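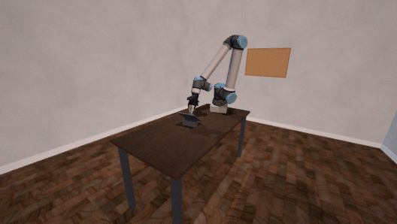
Clarndale Children's Museum | Young Explainers Club

Why do tables wobble?

You sit down, you put your elbow on the table, and your soup goes for a walk. Who's to blame? Usually the floor, which is hardly ever as flat as it pretends to be.

A table with four legs needs all four feet to touch the ground at once. If one spot on the floor dips, one foot hangs in the air and the table rocks between the others. Grown-ups fix this with a folded napkin. They have been doing so for ages and are still very proud of it.

A stool with three legs never rocks. Any three points fit on one flat surface, so its feet always find the floor, however lumpy. Milking stools have three legs for just this reason. Cows do not care for carpets.

Try it: turn your wobbly table slowly on the spot. Quite often it settles down. Move the soup first.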